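What Ketham Drinks: Our Tea and Coffee Survey

We wanted to know how people in Ketham take their hot drinks at home, and it was so much more fun than we expected! We left 300 forms at the Skadico grocery store in January and got 26 more by mail, and after throwing out the blank ones we had 302 to work with.

Tea won, but only just. The big surprise was milk - most tea drinkers pour it in first, and they feel strongly about it.
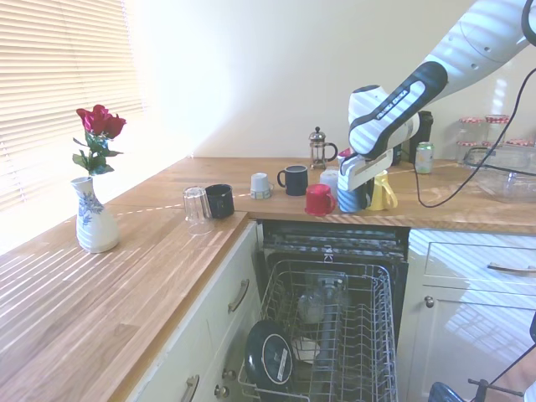 One person wrote at the bottom of the form that milk goes in last or you can't judge the color, and that we should have asked how long the bag stays in. We wish we had. Brewing time would make a great second survey, and we already have a draft of the questions.

Coffee drinkers were harder to sort. Lots of them ticked both "instant" and "ground" (weekdays and weekends, we think), so we gave them their own group.
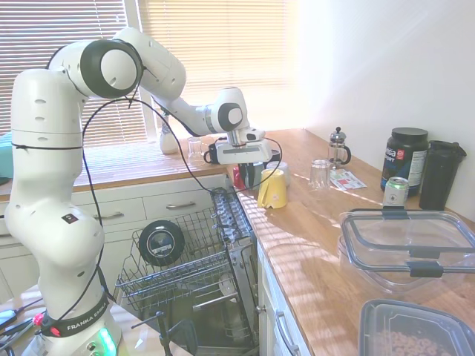 Problems and next steps

Our form had no box for cocoa, and people wrote it in anyway. Next time we'd love to print 1,000 forms and add herbal tea too.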